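Prumgate Hand Gripper Kit, Pair

Sold by Weltora Workshop Supply
Build level: home or shared workshop
In stock: 8 kits

Prumgate is a kit for two hand-held grippers. You hold one in each hand, or two people take one each and work from opposite sides of a table. The fingers close on small parts and the camera records what the fingers do. Many of our customers later use these recordings for teaching a small robot arm at home.

We made the kit for people who like to build. The shell and fingers come printed, the screws come sorted in bags, and you need only a hex key set and a free evening. The first pair was put together by Khrystyna Hrynyshyn on a shared bench in Flultstead, and the manual still follows her order of work.

Cable work is a good first exercise. Thin wires slip and bend, so you learn quickly how much to squeeze. Two people at one table can share the job, with one gripper holding the bundle and the other free to come to it from above.
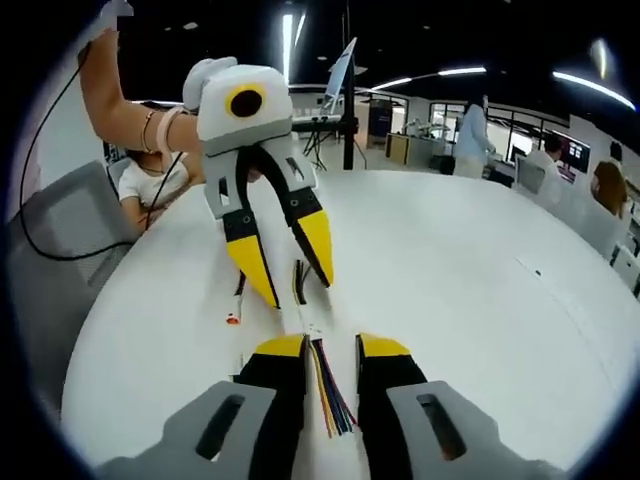
What is in the box

Two gripper bodies with printed shell
Four fingers with yellow tips, and 8 spare tips
Two camera holders (camera is sold separately)
Screw set, 9 bags with numbers
Printed manual in English

Weight of one finished gripper: 600 g without camera
Part number: 807

Building notes

Put the fingers on before you close the shell. The slots in the finger plates must stay free, so please do not fill them with glue or tape. If the jaw feels stiff, loosen the lower screw by a quarter turn and try again. A new jaw becomes softer after about a week of use.

For practice, a connector with its wires already attached is better than loose wire. Lay it flat on a light table and leave enough space for both grippers to come near from opposite sides.
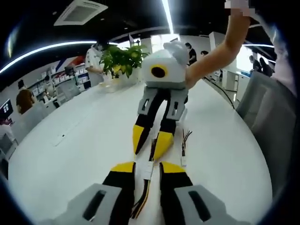 Can I buy only one gripper?
We sell single grippers on request. Write to us before you order, and we will send you a separate price. The spare tips are included also with a single one.

Holding a bundle

Take the wires where they are close together and let the loose ends spread below. A wrap of white tape or a white sleeve makes a thicker place for the tips. Close slowly, then lift.
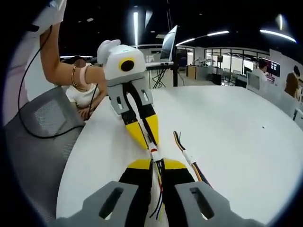
Photo: Hladun Shared Workshop / Caoimhe Mac Mathúna

Care and spare parts

Clean the tips with a damp cloth. Do not use alcohol, it makes the yellow material hard. Change a tip when its edge is round. Spare tips, finger plates and screw bags can be ordered separately under the same part number, with the letter T, P or S after it.

Kits ordered now are sent in November. Returns are accepted if the screw bags are not opened.

Page updated October 2023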